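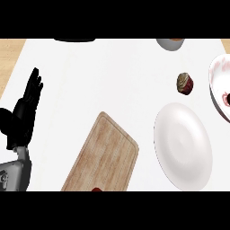
Prasteo User Forum > Planning and Control > Grasp planner keeps choosing the side approach on small objects

mossybracket
Hi all, long post, sorry in advance. I've been moving our tabletop tasks over from the old scripted planner to the Prasteo sampling planner, all in simulation so far, and mostly I'm very happy with it. The one thing driving me up the wall is the small mottled lump that sits above the oval plate. From the rest pose on the left, with the fingers up, the planner has a huge stretch of bare white table to cross and could come down on the thing from nearly any direction. Instead it likes to sweep in low from the side, and about half the time it brushes the plate rim and the episode is thrown out.

I ran 300 episodes overnight with the default cost weights. The plan is found quickly, the path is smooth, and then it does that. Has anybody tuned the approach cost for small objects close to dishes?

kettle_and_cog
Oh, I know this one well! Check your collision margin on the plate before you touch the cost weights. The default convex hull fills in the shallow center of a plate, so the planner sees a solid lid and the nearest free space ends up somewhere odd. We swapped to a decomposed mesh in Clastent (it has an export option, third tab, easy to miss) and most of our strange approaches went away the same afternoon.

tarnhollow
I'd go gently on that advice. The lump isn't on the plate, it's beyond it, so a filled-in center shouldn't change much for the final few centimeters. My money is on the pose estimate. A blotchy beige and dark red surface against plain white is a funny case, because the segmentation tends to grab the dark side and drop the pale side, and then your grasp center is shifted. Print the estimated center next to the ground truth from the simulator and see.

kettle_and_cog
Fair point about the center, though the hull also pads the rim, and the rim is what's being hit. I still say do the mesh first, it's ten minutes of work.

mossybracket
Thank you both, this is so helpful. I did the two things separately so as not to muddle them. Decomposed mesh alone: a little better, still some brushing. Then I compared centers, and tarnhollow, you were right that there's an offset, always toward the reddish-brown side. It's small, but the planner was picking its approach from it.

tarnhollow
Good, that's something solid. Are you on the Appiah segmentation weights or your own?

mossybracket
Appiah, straight out of the box. I have 950 labeled renders from the Prurnimum kitchen set that I could fine-tune on, but a fair few of them have a bowl or a cutting board running off the side of the view like mine do, and I wasn't sure whether to keep those.

plumline_jo
Keep them! Please keep them. We filtered ours down to 263 tidy ones where every object was complete, and the model got worse on real layouts, where there's always a bowl half out of view. I'd also add random lighting, since faint shadows on a white surface were getting merged into the object for us.

kettle_and_cog
I'd disagree on the lighting - we saw it blur the edges on glossy dishes and ended up turning it off again. Might depend on your renderer, I suppose.

plumline_jo
Could be. We only varied brightness, never direction, so we may be talking about different things.

mossybracket
I'll fine-tune with all of them, brightness only, and leave the decomposed mesh in. I've also put the vertical approach bonus up to 3 in the config, mostly out of stubbornness. Will post the planner log when the run is through.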